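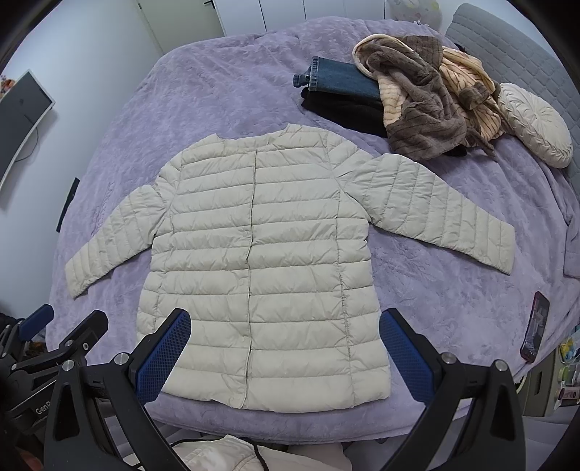
Yaqin Dong asked by email whether a hand-held gripper even counts as a robot build when there is no arm on it. For this course, yes! The fingers, the linkage and the pads are the same problem with or without a motor behind them, and you can learn a huge amount at home on a bed with a puffy jacket.

Session 4: Grasping soft things

Bring to the shared workshop (the Pridby bench is ours until 9 p.m.):
your two fingers, pads already fitted
round-head screws and a screwdriver
one quilted garment from home

Start with the garment flat, front up. A stitched seam is a lovely place to grip – the cloth is thin there and the filling can't slide about. Close slowly across one baffle, lift a little, let go, and write down where each pad touched. Then push the jacket into a heap and do it all again. A heap gives you ridges to pinch, but you lose track of which layer you've got, and that's where it gets really fun. 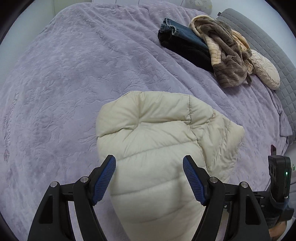

Martim Sampaio wondered if softer pads would do better than textured ones on slippery shell fabric. Try both and keep the linkage the same, or you won't know which change did the work. My own log at home stands at 49 grasps, 23 of them on heaps, and I'm still changing my mind about pad angle.

For next time: check every pivot for play, tighten, and read the Trevelley notes on four-bar linkages up to the section on parallel jaws.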